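大盘子容易批，小配套难落地

这几年各地谈房地产和基础设施，喜欢先报总量。多少平方公里，多少栋塔楼，多少亿投资，效果图铺满一面墙。我在工程咨询这一行做了多年，对总量没有意见，有意见的是总量后面那张排期表。大多数新城项目的排期表，都把住宅和地标放在最前面，把排水、学校、公交场站和维修用房放在最后面。预算一紧，最后面的就没有了。

詹德索普（Jendthorpe）新区是我看得比较久的一个。规划住宅1,648套，分3期建。第一期交付时，售楼处、景观湖和主入口的广场都已完工，通往老城的公交线还停在纸上。住户每天早上七点前后开车出门，唯一一条连接路从小区门口一直堵到环岛。开发方厄纳诺（Ernano）的答复是，等入住率上来，公交自然会开。公交公司的答复是，等道路和场站移交，才能排班。两边说的都有道理，住户就在中间等着。

我认为这个顺序应当倒过来。公交、排水和学校用地要在第一套房子预售之前移交，移交不了，预售证就不发。有人会说这样做成本太高，企业资金压不住。成本确实会提前，但它本来就在那里。现在的做法是把它推给后来的住户和市政，金额往往还更大。管线在路基敞开的时候铺，和路面做好以后再挖开来铺，价钱差多少，做过市政的人心里都有数。

材料和验收是另一个问题。项目铺得越大，采购越集中，样板段做得越漂亮，后面的路段越容易走样。厄洛（Urlow）那边修过一条滨水步道，样板段300米，用料和做工都挑不出毛病，参观的人来了一批又一批。后面超过1,000米换了供货批次，验收仍然沿用样板段的检测报告。第二年冬天过后，边角开始掉渣，养护单位只好一段一段地补。补的钱列在养护费里，不算建设成本，所以在项目总结上，这条步道至今是按预算完成的。

特立尼达·安布罗西奥在那条步道上做过监理，她跟我讲过一个看法：抽检的次数应当跟着批次走，不应当跟着合同走。合同只有一份，货却是一车一车来的。我同意她的意见，还想再加一条，抽检的结果要公开，住户能查到自己门口那段路用的是哪一批料。这件事技术上没有难度，登记系统各地都有，缺的是一条要求填写的规定。

反对的意见我也听过不少。尼米宁（Nieminen）咨询公司去年六月办过一次座谈，有位同行讲，大项目讲究速度，市场窗口就那么几年，配套慢一点，住户会谅解。我不这样看。住户买房时看到的宣传册，学校和车站都画在上面，价格也是照着画上的东西定的。先收了钱，再请人谅解，这在别的行业是要退款的。

也有人担心，管得太细，开发商就不来了。这种担心在土地供应多、人口往外走的地方有一些根据，在真正有住房需求的地方站不住脚。规则清楚，企业报价时就能把它算进去。企业怕的是中途变卦，今天说学校由政府建，明天说由开发商代建，后天又说生源不足先缓一缓。

所以我的建议很具体。第一，把配套移交写成预售的前置条件，写进土地合同。第二，分期项目每一期单独核算配套，不准用后一期的承诺来抵前一期的欠账。第三，材料按批次抽检，养护期内的修补费用并回项目决算，让总结报告上的数字接近真实花费。三条里面，第三条花钱最少，可以先做。

说到抽检，还要多说几句验收的习惯。现在很多验收会是在会议室里开的，看照片，看报告，看盖章，材料本身反而没有人碰。我主张把样品摆到桌面上来，各方当面看，当面签字。一块红色的多孔料，表面密密麻麻的小坑，夹着发白的斑点，浅色台面上还有些深色的碎屑，这些东西摆在眼前，自然会有人开口问吸水率是多少，强度是多少，是哪一批的。看外观下不了结论，结论要靠检测，可是问题总得先有人提出来。样品看完要封存，编号与批次对应，保存到养护期满，日后出了争议，拿出来再测一次就是了。

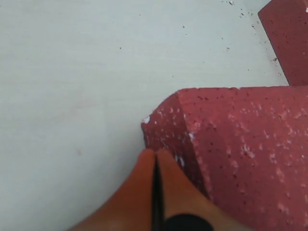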